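Zelov (household robot)

Zelov is a two-armed tabletop robot built in a shared workshop in Abu Hammour. It was started by Issa Smadi and Tala Moussa, who wanted a machine that can do small kitchen work on a normal table. It is not a product and it was never sold. The plans and the program are kept by the members of the workshop, and parts of them were later used in a second build called Istard.

Name

The name was first written on a box of used motors that Smadi brought to the workshop. The box was kept for the screws and the name stayed with the robot. In the older notes the machine is called only "the table".

History

The work began in July with one arm, fixed to a door that was laid over two metal stands. This first table moved too much when the arm stopped quickly, and the gripper missed the cups. Moussa replaced the door with a heavier top and asked Imad Nseir, who repairs lifts, to help with the mounting. The second arm was added after 22 weeks. Both arms were bought second-hand from a training center that was closing one of its rooms, and they came without their control boxes. Nseir wrote the new control program together with Agata Sanna, first for one arm and then for the pair.

The two arms moved together for the first time on 8th March. The task was to lift a tray and put it down again, and it took 104 seconds. A note in the workshop book says that the tray arrived "with no cup fallen, but late."

Construction

The arms are mounted at the back of the table and reach forward and down over the working area. Each one ends in a black gripper with fingers. The cables run along the outside of the links. In the first months they were held with tape, which became soft in the summer, and now they are held with fabric bands. The loops at the elbow must be long enough for the full turn of the joint — a short loop pulled out a connector twice.

The tabletop is white and is covered with a brown mat. The mat stops the dishes from sliding and makes less noise when something is put down hard. Sanna also preferred it for the vision program, which had confused pale cups with the pale table. 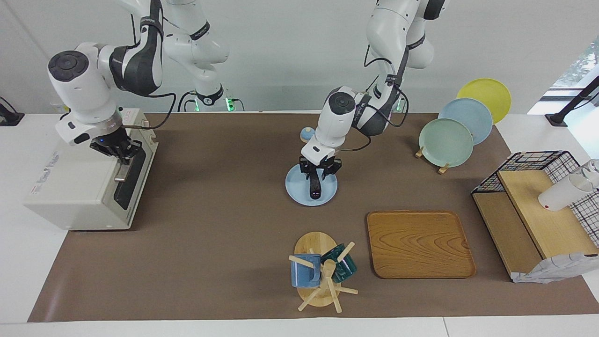
The two arms at work over the mat, with the kitchen set in place.

Kitchen set

The objects used with Zelov are ordinary household things. The set includes a mug tree, a wooden tray, plates in a small stand and a boxy countertop appliance. Madalena Barreto chose the colors, so that each plate can be named in a command without a number. The plates stand upright because a flat plate was too difficult to pick up with straight fingers.

Mugs are taken from the pegs by the handle or by the body. The second way is slower, but it fails less often. Plates are still the weakest part of the work, and the green one in particular is often pushed back before the fingers close.

Control

A task is written as a list of short steps, and each step belongs to the left arm, the right arm or both. The longest list in use has 26 steps. If one arm does not reach its position, the other arm waits, and after 3 failed tries the program stops and both arms go up. This rule was added by Nseir after the arms touched each other above the tray and one finger was bent.

Istard

Istard is a smaller build by Barreto, made at home with a single arm. It uses the same list of steps but a different gripper, with softer fingers. Barreto reported that the soft fingers are better for glasses and worse for handles. Two pairs were made for Zelov also, but they are not mounted at present.

See also

Teritz (gripper design)
Abu Hammour shared workshop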